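Bemley Community Help > Education and Clubs > Robotics and Automation

Two-arm handover exercise: how should attempts be scored when the part is placed outside the zone?

Posted by Loltik Secondary Robotics Club

Our club is preparing an assessed project for its senior members. Each team must program a pair of arms so that the right arm picks up a round metal part, presents it to the left arm, and the left arm sets it down in a taped zone at the other side of the table. Each team is allowed 10 attempts, and the project runs for eight weeks beginning in January.

We request advice on the following matters. First, a part that has been handed over correctly is sometimes set down across the tape line. Our draft rules treat such an attempt as failed, and several students have objected that the handover itself deserves credit. Second, thin parts are proving much harder to pass than thick ones. We wish to know whether other programs permit students to choose their part or assign the same one to every team. Third, our table has a bare, hard surface, and thin parts lying flat on it are difficult for the fingers to get under. Any experience with table coverings would be welcome.

The draft rules must be submitted to the school before the end of term. We are able to supply the current text on request.

Shboul_Workshop replied:

It is recommended that the score be divided. In our course the pick, the handover and the placement are marked separately, and a team that loses the placement keeps the marks for the other stages. This also makes the log sheets more useful to the students, who can see at which stage their program fails most often. Our students logged 829 attempts last year, and the majority of the failures occurred at the pick.

With respect to the tape line, please state in the rules whether touching the line counts as inside or outside. We did not do this in our first year and the matter was argued at length. Our present wording is: "A part is inside the zone if no portion of it extends beyond the outer edge of the tape." Students are to check this from directly above the table, with both arms stopped.

I have no experience with coverings.

Niron Parent Group replied:

Our daughter's club uses the same part for all teams and it seemed fair. I cannot comment on the scoring. Please make sure that the students keep their hands off the table while the arms are powered. At her school a student reached in to straighten a part and the session was stopped, quite properly.

Kauko Hakala replied:

I supervise the student automation project at the Niron Technical Institute and can respond to the second and third points.

All teams should begin with one assigned part. After the first two weeks we permit a second part of the team's own choosing, and the better of the two results is entered. A toothed wheel is a demanding choice. When it is held on edge, the receiving arm must close on a narrow shape, and a small error in wrist angle is enough to make one finger arrive before the other. Students should program a pause with the receiving fingers open, confirm the alignment, and only then close. The giving gripper must not open until the receiving gripper has reported that it is closed – most dropped parts in our records are the result of this step being shortened to save time.

As to the covering, we use plastic sheeting, with the zones marked in yellow tape directly on it. The sheet creases, and a part resting on a crease does not lie level. Smooth the pick area before each attempt and retape any corner that has lifted. A softer mat may serve you better if your budget allows it.

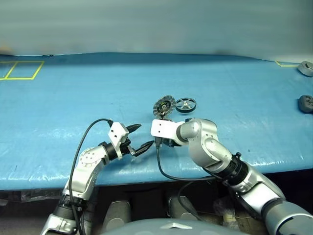 Kauko Hakala | Niron Technical Institute, student automation project | 26/04/2021

The toothed wheel is in the right gripper, on edge, and the left fingers are open toward the center of the table. The pulley wheel lying flat beside it is the kind of part that teams may select as their second. I would advise your club to mark its zones before any programming begins and to leave them in the same position for the full eight weeks. Our rules sheet, including the wording on tape lines, may be requested through the message function of this site.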